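Wutine Artificial Stems, Mixed Box
Item no. 2986
Home > Table and Mantel > Artificial Flowers

We started selling artificial flowers at Huststead rather by accident, after so many of you bought our Pryor jugs and then wrote to ask what on earth to put in them over the winter. The Wutine range is what we settled on after trying a good many others (some of them really quite shiny!), and it has been in the shop ever since.

The mixed box is a good place to begin if you have a hallway or a spare room that wants cheering up. Stems and foliage come loose, so you can make one big showy bunch or split them between several smaller pots, and the stalks are wired inside, so they bend and stay bent. Do give them a little shake and a tease when they come out of the tissue, as they travel flat and look sorry for themselves at first.

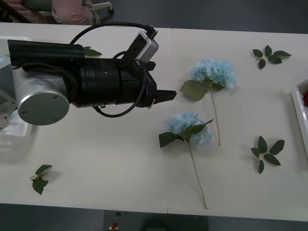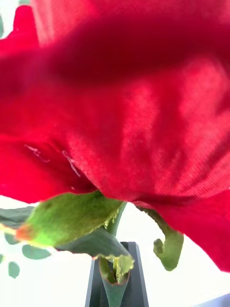 Looking after them
A soft, dry brush once a month is plenty, or a hairdryer on its coolest setting if you can't be bothered with the brush. Please don't wash them, and keep the reds out of a very sunny window, where any dyed cloth will fade in time.

Details
Longest stem: 80 cm, can be trimmed with wire cutters
Colours: mixed, and they vary a little from box to box
Suitable for: indoor use only
Goes well with: Pryor tall jug, item no. 3914

Delivery and returns
Boxes are sent out from our Stasham shop. Unused stems can come back to us in their tissue for a refund or a swap. The next delivery of Wutine boxes is due in December, so if the colour you were hoping for has gone, do leave us your email address and we'll let you know when it's back.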